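Trerkia calls it a navigation fault. I'd call it a stop that didn't stop. In 279 simulated runs of the Clalto house, Obi kept driving for two seconds after the halt command – and the report filed it as minor.

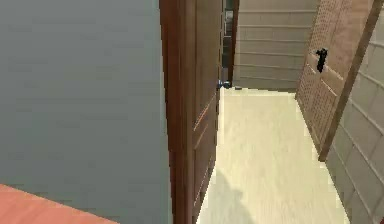

Should a late stop in simulation hold up a release?

It should, whenever the same stop code ships on the real machine.

Évan Guérin argues that no one gets hurt in a rendered hallway. Fine, but the hallway is where we get to find out for free.
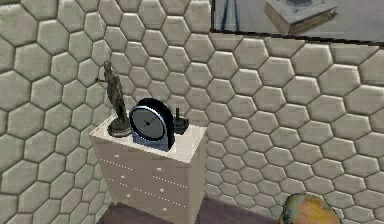
My complaint is with how Trerkia grades these faults. A run gets marked down if something breaks and passes if nothing does. Put a late stop next to a chest of drawers with a statuette, a clock and a joystick lined up on top, and the grade depends on luck. Margaux Leblanc wants every late halt scored as a failure, whatever it hits. I agree with her, and I'd hold the April release until it's done.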